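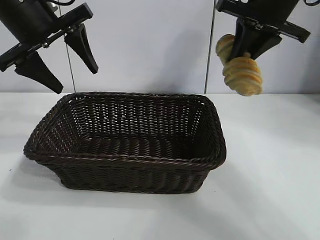

According to one old hand at the Corrigan workshops, a basket is finished twice, once when the border is tucked down and again after a winter of carrying potatoes. The remark gets repeated a good deal among people who weave, and it says something about how the craft of **wickerwork** has long been judged, which is mostly by use.

Wickerwork is the making of baskets, furniture and other household goods by weaving flexible stems around a stiffer framework. The word covers the method and not any one plant, so a willow cradle, a rattan chair and a tray of twisted paper cord may all fairly be called wicker, even though the people who make them will happily argue the point all afternoon.

## Materials

Willow is the great standby in cool, damp country. It is cut once the leaves have dropped, usually from November onward, then sorted by length and tied into bundles. Rods dried with the bark on are known as brown willow. Those boiled before peeling take on a warm reddish tan — buff, in the trade — and those peeled in spring without boiling stay pale and are called white.

Rattan, a climbing palm from the tropics, is tougher and comes in much longer lengths, and its core and its outer skin are both put to work. The skin, split into strips, is the cane used for chair seats.

## Weaves and borders

A weaver begins with the base and then sets in upright stakes, and the sides are built up around these. The simplest side weave is randing, a single rod passed in front of one stake and behind the next. Waling uses three or more rods at once and makes a firm band, handy wherever a basket needs to hold its shape. Openwork, sometimes called fitching, leaves gaps between the rows so that air can move through, and it has always been a favorite for fruit and laundry.

The border is the part beginners dread. A plain one is made by bending each stake down behind its neighbors, while a plaited border takes a good deal longer and gives a thick edge that is kind to the hands.

## The Pader valley

In the Pader valley, weaving was winter work for farm families, and the firm of Hollico bought what they made. At its busiest it had 62 households on its books and sent out 1,000 baskets in a season. Its six standard patterns went by number, and older residents still ask for a "number four" when they want something for eggs.

## Care

Wicker dislikes a hot, dry room. A light misting now and then keeps willow from turning brittle, and dust comes away best with a soft brush.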